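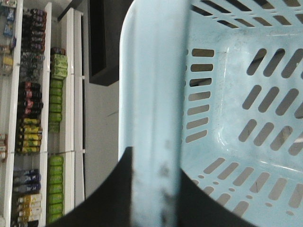 Restside Community Board > Shops and Services > Baskets at Drandport

tealeaf_85
Posted 2023-09-23

Am I the only one who gets put off by grubby shopping baskets? Popped into the Drandport on the corner for milk and a few bits, picked a basket off the stack and the bottom of it had that grey speckly dirt all over. Went through three more and they were all the same. I ended up carrying everything in my arms and dropped the eggs by the till, so that was £2.30 well spent.

I like the shop otherwise! Staff are lovely, and it's the only place near us that does the Jatamel pickle. But would it kill them to run a cloth round the baskets now and then?

Harsh Pandey
It's a basket. Your shopping is in packets. Mine goes on the floor of the bus and then on the kitchen worktop and I'm still here.

tealeaf_85
Loose apples aren't in packets, Harsh.

Harsh Pandey
Wash your apples then.

moggie_two
Bit harsh, Harsh (sorry, you must get that all the time). I'm with tealeaf. It's the handles that bother me more than the bottoms, everybody's hands have been on those. I keep a pack of wipes in my coat and do the handle before I start. My daughter walks ten paces ahead pretending she doesn't know me.

Ramesh Rawat
I worked in a supermarket for 7 years and did the baskets more times than I care to remember. A wipe won't shift much on the old plastic ones. Once they've got scratches the dirt sits down in them and you need a proper scrub. We used to take them out the back in batches, warm water and washing-up liquid, stiff brush, then hose them down and stand them upside down to drain. All those slots are a pain, you have to go at them from both sides. Pale colours show everything as well. We had dark green ones and I promise you they were every bit as filthy, you just couldn't tell.

moggie_two
How often did you do them?

Ramesh Rawat
Supposed to be monthly. In real life, when the area manager was due.

tealeaf_85
Ha, well that explains a lot. We had 175 signatures on the thing about the bus shelter, maybe I should start one for baskets.

Harsh Pandey
Please don't.

kev_on_the_hill
Solanki up by the station has the deep ones on wheels and they're much worse, there was half an onion skin and somebody's shopping list in mine. Quite a good list to be fair, I got the idea for tea off it.

I just take my own bag round and unpack it at the till. Never had any bother.

moggie_two
I got told off for that in Solanki! In January, the lad on the door said I had to use a basket so they could see what I'd got. So I wouldn't say never any bother, Kev.

kev_on_the_hill
Must be my honest face. Could be different if it's a see-through bag?

Ramesh Rawat
Ask first, some managers mind and some don't. Tealeaf, have a quiet word with whoever's on the desk next time you're in Drandport. We'd nearly always sort it if a customer asked nicely, and it got us off the tills for an hour.

tealeaf_85
Will do, I need more eggs anyway. Will report back.

Harsh Pandey
Can't wait.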